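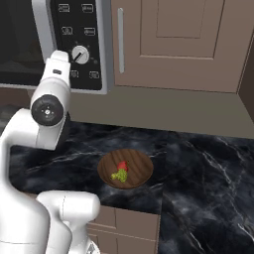 Saturday, 7:40 a.m. – bench notes, sourdough starter drying

Good news first: the Curgate jar woke up! Fed it last night with equal weights of rye flour and water, left it on the shelf over the radiator, and this morning it had doubled and was pushing at the lid. That is the flake from the March batch, the one I was sure I had cooked to death by leaving it too near the oven vent. So the drying method holds up better than I thought, and I am very happy to be wrong.

For anyone picking this notebook up cold: we are trying to find a way of drying live starter into flakes that a home baker can keep in a drawer and bring back in two or three days. Three starters in play. Curgate is the rye one, stiff and very sour. Brendar is white flour, mild, smells like yogurt. Zoradov is the whole wheat one Abilio brought in, and it is a monster, it climbs out of everything.

Method as it stands now. Feed, wait for the peak (do not go past it, the Brendar flakes from an overripe feed were sluggish and smelled like nail polish remover). Spread thin on parchment with the offset spatula. Thin means you can see the pencil grid through it. Leave at room temperature with the small fan on low until it curls and snaps. Break up, jar, label, lid on tight.

Last night's spread: 334 g of Zoradov over four sheets. It was still leathery in the middle at 6 a.m. so I flipped the pieces and put them back. I think I went too thick on sheets two and four, there is a visible ridge where I ran out of patience with the spatula. Sheet one is beautiful – dry right through, breaks like a potato chip.

Abilio Cantero tried the blender on the older Brendar flakes and got a fine powder, which dissolves in water almost at once where the big flakes sit there sulking for an hour. We both got excited about this and then noticed that the blender jar was warm to the touch. Could be nothing. Could be that we toasted half the yeast. He is going to redo it in short bursts with a rest in between, and we will run powder against flakes side by side, same flour, same water, same shelf.

Revival notes, Curgate:
Flakes soaked in water at 32 C until soft, then rye stirred in.
First feed: a few bubbles on the glass, smell of wet cardboard.
Second feed: flat. Gloomy evening.
Third feed: doubled, domed top, sharp apple smell. Yes!!

The flat patch at the second feed worries me less now. I went back through the old pages and Brendar did the same thing both times, and so did the very first Zoradov jar that I threw out (sorry, Zoradov). I suspect plenty of people give up right there. If we ever write a card to go with the packets, that has to be in big letters: keep feeding it.

Baked a test loaf from the revived Curgate with flour from the Yalçınkaya bag. Dough came to 1,688 g, which is too much for the long basket, so the top stuck to the cloth and tore when I turned it out. Ugly loaf, wonderful crumb, a bit tight near the base. Crust could have gone another five minutes. We ate the heel standing up with salted butter and I stopped taking proper notes for a while.

Labels: please write the feed flour AND the feed date on the jar, on the glass and not on the lid. Lids wander. There are two jars on the lower shelf right now that are either Brendar or a very old mystery, and I am not baking with either until one of them rises and tells me who it is.

To do
Re-spread Zoradov, thinner, 1,000 g of fresh starter split over more sheets than last time.
Short-burst powder test (Abilio).
Try one Curgate jar with a silica packet and one without.
New parchment, the last roll is down to scraps.
Move the fan off the flour shelf, everything has a coat of dust on it.

10:15 – sheet two now snaps. Sheet four still bends at one corner, leaving it until after lunch.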